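The Sugar Jar on Our Table
Small things from the kitchen at Ristside

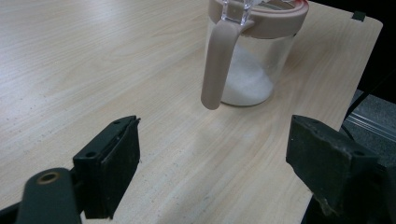
Page last changed: February

Print this page | E-mail this page
By the keeper of the Ristside kitchen pages

Welcome to the smallest gallery of our site. It is for the things which stay on the table between meals, and we begin with a jar.

The jar
It is clear glass, in the form of a cylinder, and the bottom edge is rounded. I like that one can see from the chair how much is left. The white grains lie higher at the back and come down in a slope to the front. In our house this is sugar. The salt lives in a tin by the cooker, after one very bad pot of tea.

The lid
A wide plastic lid, between pink and beige, with a thin red band just under the rim at the right. In the middle there is a clear piece which catches the light nicely. The long handle is of the same pink-beige plastic. It bends out from the lid and goes down along the glass, and its round tip stops a little before the table.

The table
Pale wood with fine wavy lines, and some tiny dark specks. I bought it second-hand in Clarkamen and carried it up 3 floors with my brother. The surface is rather matt, so I wipe it with a soft cloth and only a little soap.

I would be glad to hear from readers who have the same kind of lid, and how they clean the middle part. I use a bottle brush, but it is a slow job.

Contact: the Ristside kitchen pages, Kutano | © Ristside | Back to top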